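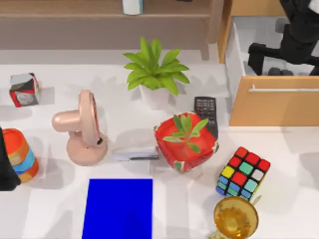 Potted plant and open drawer on a white desk.

Junior Coach (Pitching and Fielding)
Westhorpe Baseball Club, Rurnport

Westhorpe Baseball Club is looking for a part-time junior coach to work with our under-14 and under-16 squads. The post starts in August and runs to the end of the indoor season, with a possible extension into spring.

You will report to the head coach, Jericho Dela Peña, and take 2 evening sessions a week at the Ambrosio Road ground. From October we move indoors to the Imeck sports hall, where we have the cages from 6.30pm. You will also be expected at most home games and at away games when the squad is short of adults.

The work includes:
Running pitching and fielding drills
Keeping pitch counts for every junior game
Writing a short report on each player at the end of term
Setting up and putting away the nets, bases and portable mound

You should have played at club level or above and hold a basic coaching certificate, or be willing to take one before you start. We will pay the course fee up to £200. Experience of catching is useful – our under-16s have two new catchers this year. A driving licence helps but is not required, as the ground is on the bus route from Rurnport station.

Pay is £1000 per term, plus mileage for away games. The post is subject to the usual background checks for work with children.

To apply, send a one-page letter and the name of one referee to Jericho Dela Peña at the club office. Please say which age groups you have coached and which evenings you can manage. Shortlisted applicants will be asked to take a half-hour session with the under-14s, followed by a chat in the clubhouse.

Applications close at noon on the last day of the month.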